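Ticket: handheld unit dropping out, open day demo table
Queue: Lukau field support
Site: Faltstead, main hall, table by the side door
Priority: high, doors at 10
Status: open, see bottom

8:05
Set up at Faltstead. Both handhelds charged overnight. Laptop up, Zalivik recorder opens fine. Plan is visitors squeeze the handheld, the width shows as a bar on the big screen, then the arm at the back table copies it. Arm is OK, tested twice. Problem is the green handheld.

8:12
Green: bar jumps when the fingers are opened wide. Reads fine near closed, then flickers, then goes to zero and the recorder stops with "width lost". Closed recorder, opened again. Same.

8:20
Swapped cable. Same. Swapped USB port, went direct instead of through the hub. Same. Put the hub back.

8:31
Looked at the fingers themselves. Right one is in bad shape on the inner face, flap sticking out and bits hanging off the bottom. Left has a few scuffs, otherwise looks usable. Don't know if this is connected to the width fault or a second problem. View from the handheld camera, open over the bare table:

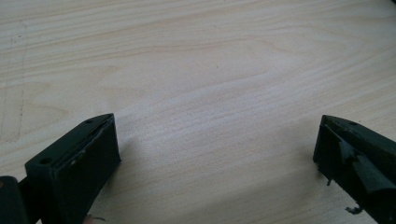

Mahlangu desk: don't hand that one to visitors whatever the width reading does. A kid will pull on the flap. Take it off the table, run the black one, and send us the log from green. The damaged finger by itself shouldn't give "width lost", that message comes from the encoder side. What does the raw count do when you open it slowly?

8:44
Raw count, opened by hand, slow. Climbs smooth up to 166, then garbage, then nothing. Tried five times, drops at the same spot every time. Closing it again does not bring it back, needs a recorder restart.
Log attached (green_am.txt).

8:50
Reply from desk: same spot every time sounds like the ribbon getting pinched in the housing at full travel. Not fixable on a table with no bench tools. Tag it and bag it.

8:53
Tagged, in the case. Note for next time – spare fingers for green are NOT in the demo case, there's only screws and two pads. Packing list says they are. Somebody please fix the list.

8:58
Black handheld on. Recorder sees it straight away but the bar is backwards, open reads as closed. Arm would do the opposite of the visitor, not great for a demo.

9:06
Found it. Config still pointed at green's calibration file. Changed the unit name, restarted, ran calibration: full open, hold, full close, hold. First run failed, "hold too short". I let go to early. Second run passed.

9:15
Bar is the right way round. Opened and closed slow, then fast, no drop. Left it held open over the board while I watched the count, steady.

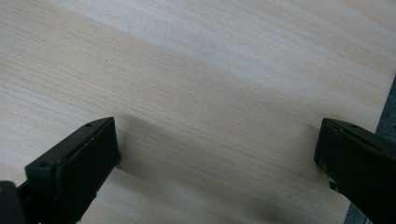 Black unit, open position, view over the board.

9:22
Delay between handheld and arm. Screen says 300 ms, feels long when you squeeze quick. Was told to expect less. Changed hub for direct port (yes, again), now 40 ms. So the hub was bad for this too, just had nothing to do with green. Leaving it unplugged for the day, mouse goes in the laptop's other port.

9:30
Question to desk: with one handheld down, do we still run the two-person station? The sign by the door says two visitors at a time.

9:34
Reply from desk: no. One station, one visitor, shorter turns. Cover the line on the sign. If black throws "width lost" even once, stop the arm first and then restart the recorder, in that order. Arm will jump to zero if you do it the other way.

9:37
OK. Sign done, taped over. Wrote the stop/restart order on a sticky note on the laptop for whoever takes the afternoon shift.

9:48
Full dry run with arm. Squeeze, bar, arm follows. Pick up foam block, put down. Good. Recorder saving to local disk, not to the share, guest wifi here keeps asking for a log in.

12:40
Busy morning. Black had one warning, "camera frame late", cleared on its own, no stop. No width errors. Arm restarted once at 11:15 becuase a visitor hit the red button. That worked as it should.

Still open:
- green handheld, back to the bench, ribbon + right finger
- hub, replace, don't put back in the case
- packing list, spare fingers
- ask Zalivik if the recorder can warn when the calibration file doesn't match the unit

Leave ticket open till green is looked at. Will add the afternoon log when I have real internet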